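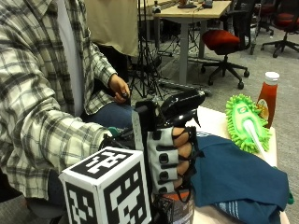
More of the ordinary ones, please, was the message from Grisden this morning, and fewer of the clever ones. The last batch had too many odd grasps in it and the model had started copying them. They want a can picked up the way anyone would pick up a can, and they want it over and over.

So that was the day. The target was 180 and I had the list by the keyboard before nine. The can first, then the ketchup, then the mop head, then cloth for whatever time was left. I left the cloth for last because it always takes longest.

The glove took a while to settle. The tracker on the back of the hand has to sit flat or the wrist angle comes out wrong for the whole session, and I only find out later when I play it back. I did the check with the marker cube, didn't like the first result, loosened the strap and did it again. The second was fine. I should write down which hole the strap goes in. I say that every week.

The can went quickly. Pick up, hold, set down, say the label, next. I tried to follow the message and not think about my fingers, and that is hard to do for long. After a while I noticed I was putting the thumb in the same place every time, so I moved the can between takes and turned it so I had to reach differently. The notes from Sinetti say to vary the start and leave the grasp alone. I think that is right, but it means more fiddling between takes than there is in the takes.

The ketchup bottle was fine standing up and a nuisance lying down. It rolls a little when touched and then I chase it. I kept some of the chases in. If the thing is going to work in a kitchen it will have to chase a bottle sooner or later. I marked those with a note so Grisden can throw them out if they count as clever.

Lunch at the desk. Soup, then a look through the morning files. 22 of them had to go, most of them for the same fault, where I started moving before the recording had started. There is a short tone and I get ahead of it when I'm bored. No fix for that except to wait. I redid all of them before touching the afternoon list so they wouldn't hang over me.

Cloth after that. I switched between the glove and the handheld gripper this time, to see if the two sets line up any better than they did in December. The gripper is easier on the hand and harder on the shoulder.
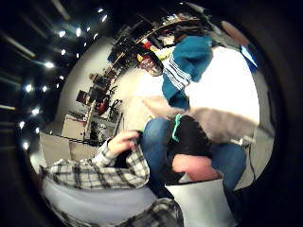 Teal top with the stripes, gripper view.

The trouble with clothes is deciding when a take is over. A can is on the table or it isn't. With a sleeve I never know. Is it folded when it is flat, or when it is square, or when I would be willing to put it in a drawer? The instruction sheet says "neatly," and that's no help at all. I settled on letting go with both hands and counting to two. It's at least the same every time, and the people doing the labels will be able to see where the end is.

I asked about this once before and was told to use my judgment. My judgment at four in the afternoon is different from my judgment at ten. If the Sisidness people ever look at the order of the files they will be able to tell how tired I was from the collars alone.

Battery warning at 40 percent, which came earlier than it should. I changed it and carried on, but I've put that battery to one side with a bit of tape on it. It may only be old.
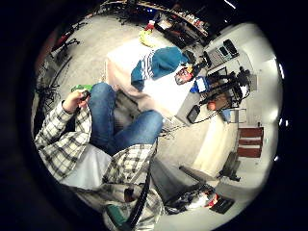
After the battery I did the slow set. These are the same moves at half speed, with a stop in the middle, and they are meant to help with the parts where the cloth hides the hand. I don't mind the slow set. My back does. I shifted the chair a couple of times and logged it each time, since the last person to review my files asked why the table seemed to jump.

One thing to raise on the next call: the mop head. The tracking held up, but the fringe moves for a good while after I let go, and the Ekinci script cuts the take the moment the hand is still. It may want a longer tail for anything floppy. I wrote that in the log as well, in case I forget to say it.

Finished the 180 a little after five. Upload started and then stalled, so I restarted it and left it running. Wiped the glove down and hung it up. There is a sore line across the side of my wrist where the strap goes – looser tomorrow, if the check allows it.

Tomorrow is the same list in reverse order, cloth first. I need to bring in a different can, and something with a lid.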